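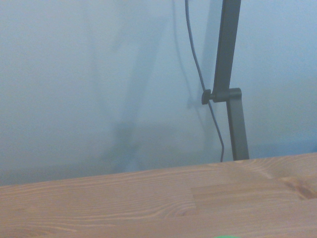
According to Dornisora, most of the trouble with the first release of this method came from people who started recording before the wrist view had been checked, and the group asked for the check to be moved to the front of the guide. It is now section 4, and recording is section 5.

4. Checking the wrist view and fitting the background model

4.1 What this section covers

The Kavmont method trains a grasping policy from wrist camera video alone. There is no overhead camera and no depth sensor. The policy has to learn which parts of the view matter and which parts are just the room. In the Serkmont trials, policies trained without a background model did well at the station where they were recorded and poorly after the arm was moved to another table. The background model is a small network, fitted once per station, that marks wall, table surface, fixed hardware and shadow so the policy can give them less weight.

You need to complete this section once for each station, and again whenever the arm, the table or the lighting is changed. Allow most of a morning for the first station. Later ones go faster.

4.2 Before you start

You will need:
The arm, mounted and homed (section 2)
The wrist camera, focused and locked (section 3)
The Kavmont station software, running on the control computer
A soft cloth and lens cleaner
At least one object from the training set

CAUTION: Keep hands and loose clothing out of the arm's reach whenever the station software shows READY. The arm can start a sweep without a sound.

4.3 Checking the view

1. Clean the camera window. A smear that is hard to see by eye can show up as a soft patch in every recording.

2. In the station software, open View and select Live.

3. Move the arm to the Rest pose. The camera should look across the work surface toward whatever stands behind it. Some wall in the view is fine, and a view that is mostly wall is still usable for background fitting.

4. Look for fixed items at the back of the table, such as posts, clamps and cables. These may stay. Do not clear them away for fitting and then put them back for recording. The model has to see the station as it will be used.

5. Check that hanging cables are clear of the arm's path through its full range. A slack cable is acceptable if the arm cannot reach it. Tie it back if there is any doubt.

6. Look at the shadows on the wall. Soft shadows are handled well. Hard, sharp shadows from a single bright lamp are often marked as objects. If you see them, move the lamp or add a second one, then wait for the exposure to settle.

7. Select Lock Exposure, then Lock White Balance. Do both, in that order.

Note: A painted wall may look bluer on one side of the view than on the other. This is common where window light and room light mix. Do not try to correct it in software. The fitting step includes color drift, and a corrected image gives it less to work with.

Note: Wood tables with strong grain or knots need no covering. An early version of the method called for a plain gray mat. The mat was dropped when we found that policies trained on it had trouble with bare wood later.

4.4 Recording the background sweep

1. Remove all training objects from the work area, including any close to the gripper. Even a small edge of a brightly colored object at the bottom of the view will be learned as part of the table if it stays there through the sweep.

2. Open Fit and select New Station. Type a station name. Names cannot be changed later without refitting.

3. Set the number of poses to 40. Fewer poses leave gaps near the edges of the work area.

4. Stand clear and press Start Sweep. The arm moves to each pose, stops, and records a short clip. The status line shows the pose number.

5. If someone walks behind the station during a clip, press Repeat Pose before the arm moves on. If you miss it, finish the sweep and delete the clip under Review.

6. When the status line shows SWEEP DONE, open Review and step through the clips. Delete any that are blurred or badly exposed. If you delete more than four, run the sweep again.

CAUTION: Do not lean on the table during a sweep. The poses are measured from the arm's base, and a table that shifts will spoil every clip that follows.

4.5 Fitting the model

1. Select Fit Background. Leave the other settings at their defaults.

2. Wait for the progress bar to finish. The control computer will be slow while this runs, so close Live view first.

3. Open Check. The software shows each clip with the background shaded. Table, wall and fixed hardware should be fully shaded. Thin items such as cables may show small breaks.

4. Place one training object on the table and select Check Live. The object should stay unshaded while everything around it is shaded. Move it to each corner of the work area and look again.

5. Read the coverage score. A score of 95 percent or higher is a pass. Below that, see 4.7.

6. Select Save Station.

4.6 Where the settings come from

The defaults were chosen from two sets of grasp attempts in the Serkmont trials. The first set had 3,118 attempts without a background model, and the second had 3,784 with one. The stations, arms and objects were the same for both. The gain was largest at stations the policy had never seen, and small at the home station. It was also small for clear plastic objects, which the model tends to shade along with the table. We do not have a fix for this yet. If your work depends on clear objects, fit the model as described but turn background weighting down to Low in section 6.

The Kaufmann gripper used in the trials has narrow fingers that stay out of the camera's view when open. Wider fingers should be masked before the sweep, using the steps in 3.6.

4.7 If the coverage score is low

Patches of wall left unshaded: Exposure was probably not locked. Go back to 4.3, step 7, and run the sweep again.

Shadows outlined as objects: Soften the lighting as in 4.3, step 6. The moving shadow of the arm itself is handled separately and can be ignored.

A post or clamp left unshaded: Check that it is fixed firmly. Items that sway during the sweep are treated as movable.

A training object shaded in Check Live: It was most likely in view during the sweep. Remove it, delete the station and begin again at 4.4.

Score changes between morning and afternoon: The station gets too much daylight. Close the blinds, or fit two stations under different names and load the one that suits the hour – the policy will accept either.

If the score is still low after two full sweeps, save the clips with Export Sweep before you change anything else. The export holds the pose list and camera settings along with the video, and all three are needed to trace the fault.

Continue to section 5, Recording demonstrations.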